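Open Afternoon at Seltell

Berwyn Gwilliam had been told there would be sandwiches.
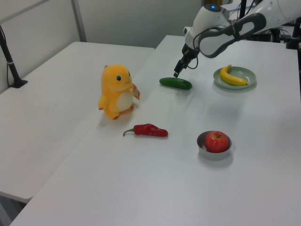
1. The Welcome

There were no sandwiches. There was a sign-in sheet, a sticker with his name on it (spelled Berwin) and a young man from marketing who hoped everyone had found the car park all right. Everyone had found the car park. It was the door that had caused trouble, being the sort that slides open for staff and stays shut for the public, and Berwyn had stood outside it for some time, waving.

He had come in place of his daughter, who ran the farm shop now and was too busy running it to go and look at things that might help her run it. "Ask what it costs," she had said. "And don't offer them any advice."

The party was led down a corridor past a framed award from Helent, whoever they were, and into the workshop, where a woman in a grey cardigan was waiting beside a white table. She introduced herself as Sulastri Majimbun and said she looked after the arm. She said it the way other people say they look after their mother.

The arm hung over a cucumber with its black fingers pointing down. A small blue light glowed on its wrist.

"Is it on?" asked a man from Fotex.

"It's thinking," said Sulastri.

Berwyn, who had grown cucumbers for most of his working life and never once had to think about picking one up, wrote this on the back of his parking ticket.

2. The Demonstration

The idea, as far as he could follow it, was that a person would say what they wanted and the arm would fetch it. Banana, apple, pepper, cucumber. The banana had a plate of its own and the apple had been given a bowl. The chilli and the cucumber had to manage on the bare table, and Berwyn felt this said something about how Seltell saw vegetables.

There was also a soft toy, an orangey-yellow creature with a cream belly and its tag still on.

"And what does that do?" said the man from Fotex.

"It's for variety," said Sulastri.

"Does the arm know it's not food?"

"We're working on that."

She asked for a volunteer. A lady at the front, who had driven over from the Saragih depot and plainly meant to get her petrol's worth, stepped forward and said, very loudly and slowly, as if to a foreign waiter, "CUCUMBER, PLEASE."

The arm did not move. The young man from marketing laughed warmly. Somebody's phone buzzed. Then the arm gave a small whirr and sank, and the fingers came together round the cucumber so gently that Berwyn found he was leaning forward with his mouth open. Up it went. It travelled sideways, paused as though it had forgotten why it had come into the room, and put the cucumber down on top of the banana.

There was a round of applause.

"Is that where it was meant to go?" Berwyn asked.

"It's one of the places," said Sulastri.

3. Questions

The man from Fotex had 7 questions and had typed them out. Berwyn let them go by. They concerned payloads. He went on looking at the cucumber, which was a decent one, dark and glossy with a few bumps to it, and which he would have put in the front row of the crate.

"How many can it do in an hour?" he said, when there was a gap.

"On a good day? 12."

"My daughter does a crate in two minutes."

"Yes," said Sulastri, "but she gets tired."

He considered this. He had known his daughter for thirty-four years and had yet to see it. But he could see the woman was fond of her machine, and he had once kept a tractor well past the point of sense, so he only nodded.

"It comes at them a bit flat," he said. "If it was me I'd turn the wrist. Take it by the middle, where the weight is."

It was advice. It was out before he could stop it. The young man from marketing looked at his watch, but Sulastri had pulled a pencil from her cardigan pocket.

"Show me," she said.

So Berwyn Gwilliam took off his coat and picked up a cucumber, three times, in front of a paying member of Fotex and a lady from Saragih. The third time he was asked to do it slower. Afterwards he put it on the banana, to be polite.

He was back at the shop before closing. His daughter was cashing up.

"Well? What does it cost?"

He looked on the back of the parking ticket, where it said *thinking*, and under that a phone number, and under that the time he was expected next month.

"I forgot to ask," he said. "Have we got any sandwiches?"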